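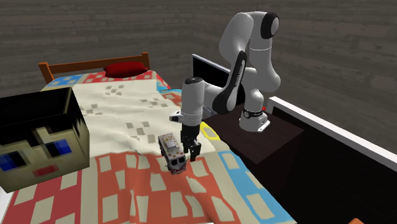

What does a health cash plan pay for? It pays back part of what you spend on everyday care such as check-ups at the dentist, new glasses and physiotherapy, up to a yearly limit for each.

Cash plans have been around for a long time, and for most of that time they were something people paid for themselves, out of their wages, at large works with a collection point by the gate. Now more small employers are paying for them on behalf of staff. The plans cost far less than private medical insurance, and they do a different job. They won't pay for an operation. They will pay some of the bill for a filling.

Moncrieff, a packaging firm on the edge of Gramesley, took one out in July for all 61 of its employees. Until then the company had paid for private medical insurance for six managers and nothing for anyone else.

"It had been like that since before I came," says Morag Imrie, who runs the office and looks after pay. "The insurance renewal went up again and I was asked to find out what else we could do with the money. I rang three brokers and one rang me back."

The plan she chose is called Ureo. Everyone at the firm is on the same level of cover, from the directors to the weekend cleaners. Staff pay for their treatment first, take a photo of the receipt and send it in. The money goes into their bank account. Each kind of treatment has its own limit, and unused amounts do not carry over to the next year.

The managers lost their medical insurance when the plan came in, though they were offered the chance to keep it at their own expense. Two did. Imrie says the conversations were awkward for a fortnight.

Henryk Głowacki works nights on the folding line and had put off going to the dentist. He had been on a waiting list for an NHS place in Gramesley and in the end registered with a private practice in Maremness, a bus ride away.

"I had a check-up and two fillings," he says. "The plan didn't cover all of it. I got £70 back, which was the limit for the year. I would have had to go anyway, but I would have left it longer."

He has also claimed for an eye test. His wife is not covered. Ureo lets employees add a partner for a monthly charge taken from their pay, and he worked out that it was not worth it for them this year.

That sum is one that every member has to do. A cash plan pays back small amounts often, and somebody who never sees a dentist or an optician will get nothing from it apart from the extras. These usually include a telephone line for speaking to a GP and a counselling service. At Moncrieff the GP line has been used more than Imrie expected, mostly by people on shifts who can't ring their own surgery at eight in the morning.

There are points to check before signing. Some plans have a waiting period, so that a claim made in the first few months is turned down. Others will not pay for treatment linked to a condition the member already had, and this catches people out with physiotherapy in particular. Moncrieff's first quote had both. The version it bought has no waiting period for dental or optical claims, but a bad back that was there before July is still left out.

Tax is another. When an employer pays for the plan, it normally counts as a benefit in kind, and the employee may pay some tax on its value. On a cheap plan this is a small sum, but it does turn up on a tax code, and staff who have not been warned tend to ask about it. Imrie put a note in with the payslips and still had a queue at her door.

Then there is the question of whether people will use it. Half a year of cover is wasted if the joining letter goes straight in a drawer. Imrie set herself a target of 50 people with working log-ins by the end of the first month and missed it. She got there in the second by sitting in the canteen at shift change, with a laptop, from half past five in the morning.

"A lot of them thought it was a sales thing," she says. "A few thought we would be able to see what they claimed for. We can't. I get a total for the whole company and that's it."

Głowacki had the same worry. He asked her about it twice before he sent in his first receipt.

The plan comes up for renewal next summer. The firm has not decided whether to stay at the same level or pay for the next one up, which has a higher dental limit and adds chiropody. Imrie has put a sheet on the canteen noticeboard asking which people would prefer. So far most of the replies are about the vending machine.

Get our work and money stories by email every fortnight. Enter your address to sign up. You can unsubscribe at any time.

Comments (3)

nightshift_val
We have one of these at my place. Good for glasses. Keep every receipt, and make sure your name is on it – mine got sent back because it only had the card number.

P. Rudge
I'd sooner have the money in my wages and choose for myself.

Ettie M
Does anyone know if you can carry on with the plan when you leave the job? I retire in the spring and my employer doesn't seem to know.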